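Can a machine do my chores yet? FAQ
Updated 2018-11-30 by Marwa Morsy, questions to Wajid Qureshi at the Lunosden front desk
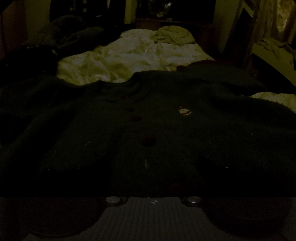 Green cardigan, four red buttons, laid out flat on the bed. Still to fold.

We get the same questions every week at the repair counter and by email, so here they all are. Short answers. Will add more in February.

Can a robot fold my laundry?
Sort of. Towels, yes, slowly. T-shirts, on a good day. A fuzzy cardigan with buttons down the front – not in a home, not yet. The Narance bench unit we tried took 5 minutes for one plain shirt, and someone had to lay it flat first.

Why is a cardigan so much harder than a towel?
Towel has four corners and no opinions. A cardigan has sleeves, a collar, a front that opens. Hairy knits are worse, the edges are hard for a camera to find. Dark on dark is worse again. Turn a light on, it helps more than you'd think.

Does it matter if the room is a mess?
Yes. Rumpled duvet under the sweater, pile of dark stuff next to it, software can't always tell where one thing stops and the next begins. Clear table beats a bed every time.

What about buttons?
Don't ask it to button anything. Fold with the buttons face up or face down, pick one and stick to it. Small embroidery is fine as long as nothing drags across it.

Can it make the bed?
No. We've seen demos. Demos are one bed, one sheet, same room. Duvets are still a two-hand job and the hands are yours.

Dishes?
You have a dishwasher. Loading it by machine – lab stuff. Muriithi (our sister shop) ran an arm on plastic cups only, 79 cups before the first one hit the floor. Nobody has offered to try it with glass.

Floors?
Yes!! This one is solved, mostly. Robot vacuums work. Pick up socks and cables first. Rugs with fringe are trouble.

Windows, bathrooms, dusting?
Window ones exist, so-so, the corners stay dirty. Bathrooms no. Dusting no.

What about the shop floor? Is that any better?
Much. Same box, same spot, same light, all day. The Presside line packs around 680 cartons a shift with two people watching it. Put mixed clothes on that same line and it stops. They tried for a week and went back to doing returns by hand.

Will it fold clothes if I hold the grabber myself?
A hand-held gripper is you doing the work with two fingers instead of ten. Slower. Press down gently, mohair-type yarn snags and pills. Fold sleeves in first, then bottom up to the collar.

How much is a folding machine?
The clip-in kind we had on loan rents at $219 a month plus delivery. You clip each peice in by hand. It won't take thick knits, baby clothes or anything with a hood. We sent it back.

Will it damage my sweater?
Could. Stretched shoulders mostly. We don't cover knitwear damage, see the form at the desk.

So when?
Don't know. Not next year. Anybody who gives you a date is selling something, ask them to do a cardigan.

Do you sell any of this?
Vacuums and spare brushes only. Folding stuff no.

My question isnt here.
Email Wajid, or come in before 5 – the desk closes early on Fridays.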